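About Lindetti

We teach robots to do small, fiddly household things, and we do it by hand. If you have ever tried to pick a thin necklace up off a bedspread, or get a lid back on a jar with one hand, you already know what we spend our days on. We love it!

Lindetti was started by Anahera Gilchrist and Saskia Faulkner, who met while sharing a workbench at Okby and kept having the same argument: should you write the robot a long list of rules for tidying a drawer, or should you just show it? Saskia was for showing. Anahera was for rules until the spring they spent 11 weeks writing rules for folding one kind of towel. After that they were both for showing, and they rented the two rooms over the bakery on Hidside Road where we still work.

There are 30 of us now. Some of us write code and some of us fix hardware, but everybody demonstrates. New people get a gripper in their first week and spend a morning picking things up and putting them down again, usually badly at first (spoons are harder than you'd think, and coins are awful).

How we work

Most of our demonstrations are done with hand-held grippers. You squeeze, the fingers close, and a camera on the tool records what the fingers are doing while you do it. Because you carry the tool with you, you can work in a real kitchen or bedroom with all the real clutter in it, and the robot gets to learn from homes that look like homes.

For jobs that need the robot itself there, we use remote control. Our teleoperation setup is called Waaka, and it lives in the back room with the good chairs. One person drives both arms and another keeps notes. Sessions last 29 minutes, then you swap, even if it's going beautifully. Saskia set that limit after a long afternoon with a dish rack and we've stuck to it.

We keep the clumsy takes too. A second try at a slippery bead has a lot in it, and our learning team asks for more of those every month.
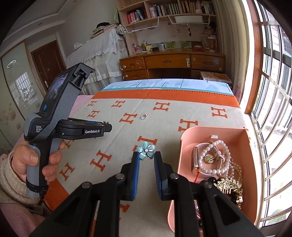 AT HOME, 23/12/2022

Jewelry has become a favorite around the office. A flower brooch is small enough that you have to line up both fingers before you close them, and rings, pearls and cords each want a different approach. We started on this set of tasks in February with 3 people, and now there's a sign-up sheet!

Come and see us

We run open afternoons for students, teachers and anyone curious. You can try a gripper, have a turn in the Waaka chair and ask Anahera about towels. We also lend practice kits to school clubs nearby, and we're always glad to hear from people who are patient with their hands: past hires include a florist, a piano tuner and two former dental assistants. Write to the office and tell us what you'd like to teach a robot first.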